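Gwilliam Street Library Changes Its Hours and Its Holds Shelf

The branch on Gwilliam Street is moving to its winter hours, and a few other things are changing along with them. If you pick up holds after work, please read to the end.

The doors now open at 10 a.m. Monday through Saturday. Closing time is 7 p.m. on weekdays and 2 p.m. on Saturday. The book drop on the Skalberg Avenue side stays open all night, but it does not take board games or anything borrowed from the tool shelf. Those have to come back to the desk.

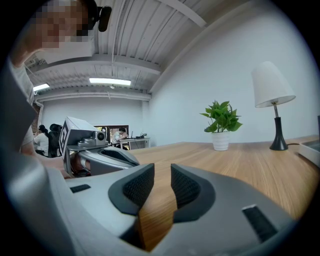 GWILLIAM STREET, Nov 1, 2024 — Holds have moved from behind the desk to the open shelves by the front windows. They are filed by the last four digits of your card number, with the slip facing out. You can check them out yourself at either machine. A hold stays on the shelf for seven days, then goes to the next person in line.

The move came after a busy summer. In August the branch filled 491 holds, up from 287 in the same month last year, and the line at the desk often reached the stairs. "People were waiting ten minutes to be handed one paperback," said branch manager Korkor Aidoo. "Now they can walk in and walk out."

Large print has gone to the back room, next to the newspapers. Mysteries are where they were. The travel section is smaller than it used to be — guidebooks more than five years old have been pulled and will be in the spring book sale.

Augustina Ayaaba will run the Tuesday reading group through the winter. The next book is a family novel set in a fishing town, and there are 2 copies left at the desk. New members can just show up at 5:30 p.m. The knitting circle still meets on the same evening, upstairs.

Parking behind the building is limited until the Gernetti crew finishes the new drain. Use the lot across Skalberg Avenue and enter through the side door. The ramp is open.

Questions about holds or lost cards can go to Cecilia Sarpong at the front desk.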